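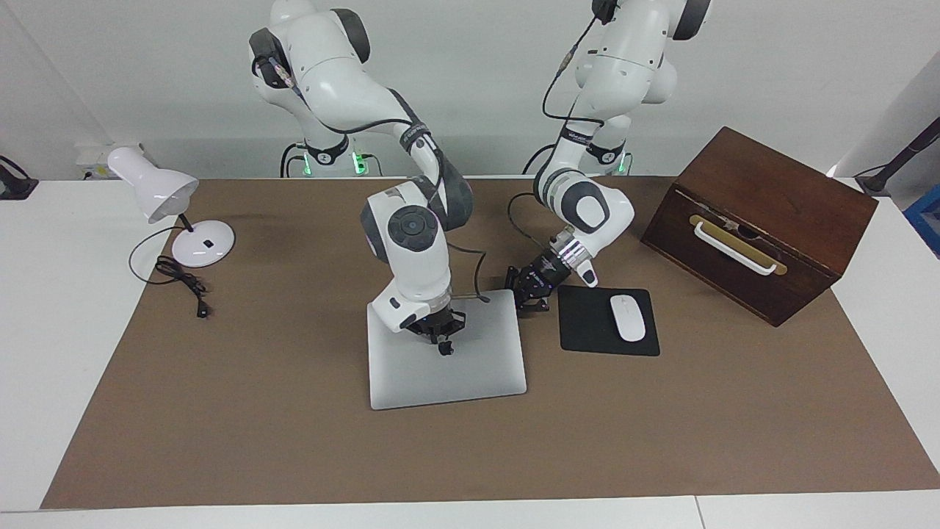

Zugeklappt auf braunem Papier: ein silberner Laptop.

"Nach neun ist Schluss"

Mondberg - Sie macht den Schreibtisch jetzt um neun Uhr abends zu. Klingt banal, war es nicht. 13 Jahre hat sie freiberuflich übersetzt, Bedienungsanleitungen, Geschäftsberichte, einmal ein ganzes Kochbuch, meistens vom Küchentisch aus. Ihren Namen will sie hier nicht lesen, die Kunden lesen mit.

Wir sitzen im Café Wei, hinten am Fenster, Tee, viel zu laut. "Ich hab um Mitternacht noch Mails beantwortet und fand das fleissig", sagt sie. Kurze Pause. "Meine Tochter fand das nicht."

Im Februar dann der Auftrag von Drekness, einem Versandhändler aus Drendville. 2000 Zeilen, Abgabe in zwei Tagen. Sie hat zugesagt, wie immer. Und am zweiten Abend abgesagt, zum ersten Mal überhaupt. "Ich hab am Telefon gezittert. Die Frau am anderen Ende sagte nur: Gut, dann Montag in einer Woche - ach nein, lieber noch zwei Tage später. Das war alles."

Ob sie seitdem weniger verdient? Ja. Nicht dramatisch, aber man merkts beim Urlaub. Dafür schläft sie wieder durch, meistens jedenfalls. Und sie hat angefangen, Eilzuschläge zu nehmen, was sie sich vorher nie getraut hat. "Die Hälfte der Eilsachen ist plötzlich garnicht mehr eilig."

Tipps will sie keine geben. Dann doch einer: kein Büroprogramm auf dem Handy. Ihres liegt abends im Flur, neben den Schlüsseln. Und wer anruft? "Meine Mutter hat die Festnetznummer. Mehr braucht es nicht."

Im Sommer will sie einen festen freien Nachmittag einführen, welcher ist noch offen. Ein Kollege hat sie gefragt, ob man sich das als Selbstständige überhaupt leisten kann. Sie hat ihm geantwortet, dass sie es ausprobiert und ihm im Herbst bescheid gibt.

Der Tee ist inzwischen kalt, sie muss los, eine Lieferung Korrekturfahnen wartet. "Bis neun", sagt sie und sucht ihre Jacke.

Stand: 17. Juni 2023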